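FOR IMMEDIATE RELEASE

Rowlands Announces Second Season of Basketball, Having Survived the First

JITMONT - The Rowlands Basketball Club confirmed this morning that it will return to the court in September for a second season in the Flinudum League, a development that several people close to the club had advised against.

The team finished last year in ninth place in a league of nine. Management has studied this result closely and believes there is room to climb.

Season tickets are on sale now. The club has 500 of them, which is also the number it printed last year, and buyers who still hold a paper pass from that batch may trade it in for a modest discount and a handshake from a player to be chosen by the front office. All home games will again be played at the Diluna Fieldhouse, capacity 1,749, where the club drew a season-high crowd of 951 for the final home game against Port Allery. Rowlands lost by four. It was the closest anyone had seen them come to winning a game in which the other team had all its starters, and a fair number of those present stayed in their seats afterward, apparently in case it was reviewed.

"We have a lot to build on," said head coach Roland Marsden, who signed a one-year extension in the spring after asking whether it could be shorter. "We rebound well. We'd have to, with the way we shoot."

Marsden is right about the rebounding. Rowlands led the league on the offensive glass by a wide margin, and the coaching staff would like that remembered as effort. Opposing coaches have offered the view that a team can't help but pile up offensive rebounds when it supplies this many misses. Both things can be true, and the club has put the statistic on a T-shirt either way.

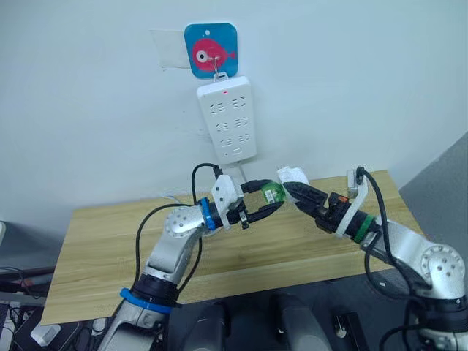
Power strip hanging on a fish-print hook.

The biggest change will come at point guard. Last season the job was shared by three men, all of them natural shooting guards, and one game in Harlow Creek featured a stretch in which each waited politely for the others to bring the ball up. The referee counted to eight. For the new season Rowlands has signed a real point guard, a fifth-year senior out of a small college up north, who has watched the film from last year and signed anyway. He'll wear number 4. He is left-handed, and the staff expects this to confuse opponents for at least the first two weeks and his teammates for somewhat longer.

Up front, the club returns both of its starting bigs. The older of the two has spent the summer working on his free throws, which went in last year at a rate the club isn't required to disclose. The younger one set the league record for illegal screens and has been told, gently, that the feet are supposed to stop. Taken together they remain the best reason to buy a ticket. There are nights when the pair of them seal off the lane and a guard comes strolling in behind for a layup, and for those few seconds Rowlands looks like a basketball team that has been introduced to itself.

The defense will also be new. Marsden plans to drop the 2-3 zone, which opponents had begun to greet with open affection, and go to man-to-man for as long as the legs hold out. Training camp has been lengthened by a week with this in mind. There will be running. The players were informed by email.

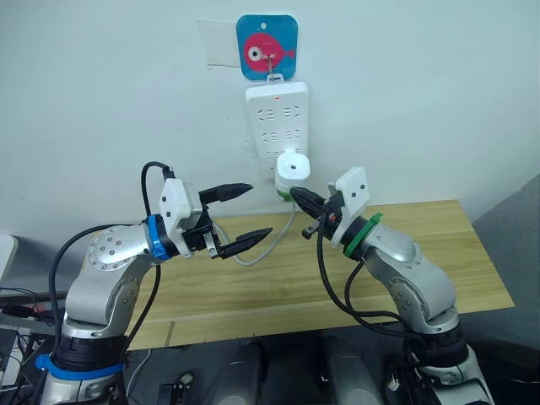
Switching to man-to-man is overdue, according to one season ticket holder, who asked that the club also consider guarding the left corner, where by her reckoning the same shooter from Flinudum Heights stood alone for most of a half and at one point tied his shoe.

The club has taken this on board. The left corner has been discussed.

The home opener tips off at 7:30 p.m., with doors at 6:15. The first 1,000 fans through the door will receive a foam finger. It points up, in the usual way, though the club understands it can be turned over as needed. Parking behind the fieldhouse stays free, and the gravel section has been graded. The popcorn machine, a source of smoke during the second quarter of two separate games, has been replaced. The organist is back. So is the mascot, following a dispute over the head.

Single-game tickets go on sale two weeks before the opener at the Diluna Fieldhouse box office, open from noon until 5 p.m. Youth teams who book as a group may shoot around on the main floor at halftime, and parents should know that some of last year's kids outscored the home side from that distance.

The full schedule will be posted once the league settles whether Rowlands has to play Port Allery three times or four. The club has asked for three.

Media requests for Coach Marsden should go through the Rowlands front office in Jitmont. He doesn't do mornings.

###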